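Bench notebook – small fridge, Brellerstead workshop
Thursday, December 8, 2022
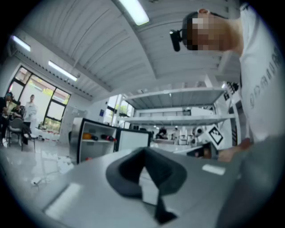
Decided to sort the shelf out before anything else, as Khôi wants the fridge in use by the end of the week and we have been putting things in wherever they fit since September. Notes below so that whoever does it next does not have to start from nothing.

Starting point. The fridge is the small one with the black outside and white inside, standing behind the grey table. Door opens to the right. I had thought of turning the hinge round to the other side, but with the table where it is the right-hand swing is better. You can stand at the table, reach over and get at the shelf without walking round the door. Leave it as it is.

Shelf order. Tried it three ways this morning.

First go was everything in one row along the shelf, labels to the front. Easy to see, easy to put back. The trouble is depth: half the shelf behind the row is wasted and the row is full very quickly.

Second go was two rows, tall at the back. Holds more, but I knocked the front row twice getting at the back one, and once with the door only partly open, which was my own fault.

Third go was one row again with gaps of a hand's width between items. Holds the least of all but it is by far the quickest to use. Hường prefers this one. I do too, for daily things. Anything that is only wanted once a week should go in the big fridge in the corridor.

Settled on the single row with gaps. Can revisit if we run out of room.

Temperature. The dial goes from 1 to 6 and has no other marking. It was on 6 when I came in and the back wall had a skin of ice. Turned down to 3 at the start of the morning and put the Tismont thermometer on the shelf overnight setting. Will read it tomorrow before the door is opened for the first time. Please do not move the dial in the meantime, even if it feels warm.

Door. The seal is dirty in the folds along the bottom. Cleaned it with warm water and a drop of washing-up liquid on an old toothbrush, then dried it with paper. Paper test afterwards: a strip shut in the door holds firmly along the top and the hinge side, but slides out at the lower corner on the opening side. Repeated it with a fresh strip, same result. Either the seal has set flat there or the fridge is not standing level. Hường thinks level. I put a spirit level across the top and it does lean forward a little, so she may be right. The front feet screw out, but one of them is stiff. Needs the flat spanner from the Seppälä set, which was not in its slot.

Table. Wiped down. Agreed that nothing from the fridge stays on it over lunch. If something has to come out, it goes back before the next thing comes out – one at a time. Khôi asked whether the table should be moved closer so the reach is shorter. Tried it 2 hand widths nearer and the door touched it when fully open, so moved it back.

Protiden samples. Still in the corridor fridge and should stay there. This one is for ordinary items only. I have written that on a card but have not stuck it up, as the tape we have does not hold once the door gets damp.

To do
– read thermometer first thing, write the figure here
– find flat spanner, level the front feet, then repeat paper test at the lower corner
– better tape for the card
– defrost properly if the ice is back by Monday
– ask Hường if she still wants a second shelf; there are runners for one

Added later, same day. Khôi found the spanner under the sink. Stiff foot now turns but I have left it alone until the thermometer has been read, so as not to change two things at once.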